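Groranon log, cloth folding

The club picked cloth folding as the August project, so this is a note on where the work stands. Groranon is our name for the arm plus the software around it. The software part is mostly a fork of Stestby, with the old block-stacking code removed and a new logger that writes joint angles and wrist camera frames to the same file. The old logger kept two clocks and they drifted apart over a long session.

We have 617 recorded demonstrations so far. Chiến Đỗ did most of the driving. Each one runs up to 20 seconds, and anything longer gets thrown out before training. The task is a single fold, edge to edge, then release. Corners are a separate task and will get their own data.

Most of the failed runs go wrong at the grasp. The policy closes the fingers too high and pinches one layer when it should have two, or it closes on nothing and carries on with the motion as if it had the cloth. I added the gripper width to the observation vector on Sunday to deal with the second case. Training is running again from scratch – the old checkpoint expects a shorter vector and won't load. 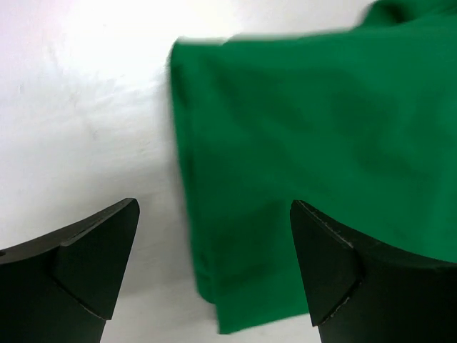
Do you need a depth camera to fold cloth with a learned policy?
Plain color video from the wrist is enough for a single fold on a flat table, provided the demonstrations cover different starting positions of the cloth.

Coverage is the weak point in our set. I plotted the starting positions and 109 of them sit in nearly the same spot, so the next batch will follow a printed list of offsets and angles. Langat, the other team in our bracket, does this with a script that calls out the next position. I may write one.

Config changes are in the Badden branch. The random seed is 2464 if you want to repeat the split. Do not merge it yet, the calibration file in there is from the old camera mount.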